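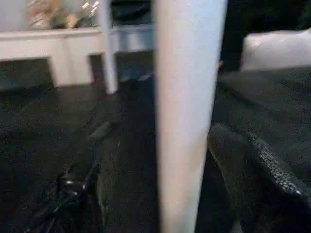

The Camstead Public Library and the Question of Fines

30 August 2019

The Camstead Public Library stopped charging overdue fines in July. The decision has been received with less debate than it deserves, and I would like to set down my reasons for supporting it, together with two reservations.

The amount of money at stake was modest. According to the library's own notice, fines brought in 2,380 dollars in the last full year. That sum does not include the staff time spent collecting it, sending the letters, and handling disputes at the front desk. A resident who has stood in that line on a busy afternoon will know that the disputes were frequent and that many of them concerned amounts smaller than a dollar.

The effect on borrowers was larger. Under the previous rules, a card was blocked once the balance reached 11 dollars. A parent who borrowed a stack of picture books and returned them two weeks late could reach that limit in a single visit. The notice states that 300 cards were blocked when the policy changed, and that 80 of them belonged to children under twelve. These children had not made any decision about the return date. They lost the use of the library all the same, including the summer reading program, for which a card in good standing was required.

Supporters of fines argue that a due date without a penalty has no force. I take this argument seriously. My own habits were formed by the fear of a fine, and I still return books a day early. However, the new policy does not remove every obligation. An item that is six weeks overdue is marked as lost, and the borrower is billed for its replacement. The bill is canceled when the item comes back. This seems to me a fair arrangement, and it places the attention where it belongs, on the return of the book.

My first reservation concerns items in high demand. Hokulholm, the long family novel that half the town wishes to read, has had a waiting list since spring. A borrower who keeps such a book for an extra month does real harm to others, and the new rules treat that borrower in the same way as one who is late with an old atlas. A shorter loan period for popular titles would answer the problem. The Lai branch has done this for films for several years, with a small blue sticker on the spine, and the practice could be extended to books at little cost.

My second reservation concerns notice. Reminders are now sent by email only. Chak-lun Tang, who has used the reading room longer than I have, does not keep an email account and does not intend to open one. He asked at the desk whether a postcard could be sent and was told that the request would be passed along. I hope that it was. Older residents are among the most faithful users of the library, and a telephone call or a card in the mail would serve them well.

Residents who still have a blocked card should ask at the desk. Old fines have been cleared, but charges for lost items remain on the account, and a card may need to be renewed in person if it has expired. The renewal form is one page long and asks for proof of address.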